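4.2 Repeatability of the shared-workshop build

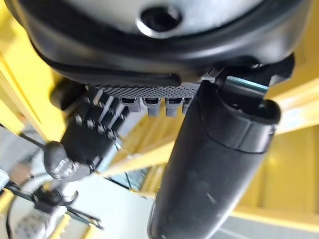

Figure 3. View along the gripper from the wrist camera, with the large black finger at right and the silver rods of the opposing mechanism at left.

Mirjam Verbruggen objected, on reading an earlier draft of this section, that a cell assembled by members on their own evenings can't be said to have a repeatability at all, only a repeatability on the night it was measured. We think she is largely right, and the figures below should be read with that in mind. Her point is stronger than the usual complaint about sample size. In a commercial cell the people who tighten things are the same people who sign the sheet. In a shared workshop the sheet is signed by whoever is there.

The claim we set out to test is the one made in the Hidulari build notes, which circulate widely among home builders and which promise that a two-gripper cell put together with ordinary hand tools will perform "as well as a bought one" for light pick-and-place work. The notes give no test procedure. They don't say what a bought one does either, so the comparison has nothing on its far side. Rezende's earlier write-up of the Pivow cell repeated the promise without measuring anything, and at least two later builds cite that write-up as though it were evidence.

Our own trial was modest. The task was to pick a turned aluminium plug from a fixed cup, carry it across the cell and set it in a second cup of the same bore. The cell ran 900 cycles in blocks, with the blocks spread over 16 sessions between December and the following autumn. A cycle was scored as a success only if the plug sat flush in the second cup without a nudge from anybody. Members were asked not to adjust the fingers during a block. We have no way of proving that they didn't, and the workshop log for two of the sessions is thin enough that we'd not lean on it.

Success varied more between sessions than within them. A block that began well generally stayed well, and a block that began badly went on badly until somebody stopped it. This is the pattern one would expect if most of the error came from how the cell was set up at the start of the evening, and it sits awkwardly with the build notes, where nearly all of the attention goes to the motion software. Retuning the software between blocks made no difference that we could separate from the ordinary spread. We mention this because the retuning took up far more labour than any other part of the project, and its supporters in the workshop remain keen on it.

Finger seating is our main suspect. The fingers on this cell come off for cleaning, and the procedure for putting them back was passed on by word of mouth until well into the trial. When Benedito Rezende wrote it down he found that members had been working from 4 different versions, one of which left out a step entirely. Cable routing is a weaker suspect. A lead that drags on a finger at one end of its travel will shift the grip by a small amount in a direction that depends on the pose, and that sort of error is easily mistaken for a calibration fault. We rerouted ours partway through and saw a modest improvement in the next block, then a worse block after it. Nothing should be read into either.

The Jorkix calibration routine deserves a separate word, as it is the part of the build that home builders recommend to each other most warmly. It reports a residual at the end of each run, and members took a small residual as permission to start. We compared the residual with the outcome of the block that followed and found no relationship worth drawing. A small residual tells you that the routine agrees with itself. Whether the plug will go in the cup is another matter, and the routine was never asked about the cup.

There remains the question of cost, where the enthusiasm is hardest to square with the books. The hobby case for building in place of buying rests on parts prices alone. Kováčik, in the only other account we know of that tries to add up the hours, leaves out the time spent on repairs - the largest single item in our log once the frame was standing. We don't put a dollar figure on members' evenings, and some of them would be offended if we did. They came to learn, and by their own report they learned a good deal. That is a fair reason to build a cell. It has no bearing on whether the cell works as well as a bought one.

Two limits apply to everything in this section. The plug is a forgiving shape, so a harder part would most likely have produced a poorer result and perhaps a different ranking of causes. And the log was frozen on 5 May 2019, before the second set of fingers had been through a full block, so the results apply to the first set only. Section 4.3 takes up the seating procedure in its written form and asks whether members who had not used the cell before could follow it unaided.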